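Border clashes and news discussion > Mutholm ceasefire, is it holding?

ferrybank_ned
14/08/2018
So the Mutholm ceasefire has now lasted longer than the previous one, a record it took before breakfast. Plandari says 137 shells landed on its side of the river in June. Trerkov says it fired none, and that the ones it did fire were a reply. Has anyone seen a decent independent figure?

oldsignals
The monitors only log what they hear from the two posts they're allowed to man, and both are at the southern end. Anything fired up by the dam may as well have been fired on the moon. I'd treat 137 as a press office number until someone shows me a map.

ferrybank_ned
Fair. I did look for a map. The one on the ministry site has the river running the wrong way.

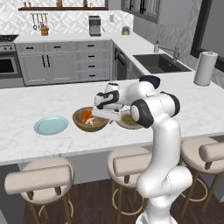
Still, the hospital at Mutholm put out its own admissions and they're grim enough without any help from a press office. Two dead in the last week before the truce, both in the market street, and the school roof gone.

quillon
"Press office number" is a bit rich. My wife's family are eight miles from that river and they spent most of June in the cellar. You don't need a map for that.

oldsignals
I didn't say nothing happened. I said I don't trust the count. Trerkov claims 703 drone flights over its villages in the same month and I don't trust that either, so at least I'm rude to everyone.

quillon
Noted. You could be rude a bit more quietly.

marrowfat
Can we go back to the actual terms? As far as I can make out from the Heywood talks:

1. Heavy guns go back behind the rail line. Both sides say they've done this. Both sides say the other hasn't.

2. The bridge opens to people on foot, mornings only, with papers. Which papers is left to the man on the gate.

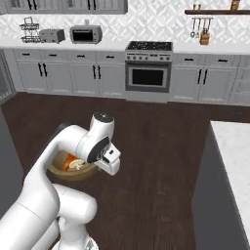 3. Prisoners swapped in stages, starting with the wounded. Around 1000 names on the combined list, though some appear on it more than once under different spellings.

4. Everyone meets again in Heywood to argue about points 1 to 3.

ferrybank_ned
Thanks, that's clearer than the official text, which I've now read and would not recommend. Does point 2 include goods? The farms on the east bank can't sell anything otherwise.

marrowfat
Hand luggage. A sack of onions is apparently under discussion.

quillon
They turned my father-in-law back over a wheelbarrow. He's going to try again with a pram.

oldsignals
Wish him luck from me, and I mean that. I still want to see the map.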